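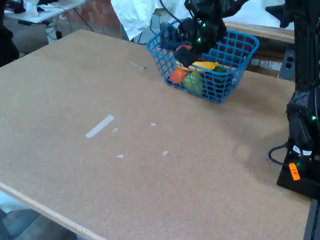 My aunt Rosalba Donati kept a drawer for things that had no drawer. It held rubber bands, a key to a bicycle stolen years before, and the warranty for a toaster that outlived two dogs. I used to laugh at her. Then I moved into a house where every object was supposed to have a home, and I learned how much of a life can be spent walking a pair of scissors back to it. These days I would trade the whole system for one blue plastic basket on a big bare stretch of tabletop, the kind with square holes in the sides so you can see what you're avoiding.

The tidying business has done very well out of people like me. In April I paid 90 dollars for a one-day class in Derkwood, where a pleasant man named Fedir Savchuk told us that clutter is a decision we haven't made yet. Fine. I have almost 3000 decisions I haven't made yet, and most of them are cables. I don't see the hurry. Some have been waiting since college and seem comfortable.

What bothers me is the moral tone. A messy shelf used to mean you had a messy shelf. Now it means you are blocked, or grieving, or afraid of the future. My neighbor Nassoro Mwakyusa has four broken lamps in his hallway and he is the least afraid man I know. He likes lamps. He intends to fix them – he has intended to since he moved in – and I think the intention gives him more pleasure than the light would.

I still fold my shirts the way Fedir taught us. They stand up in the drawer like little files, and every morning I knock them over looking for the gray one.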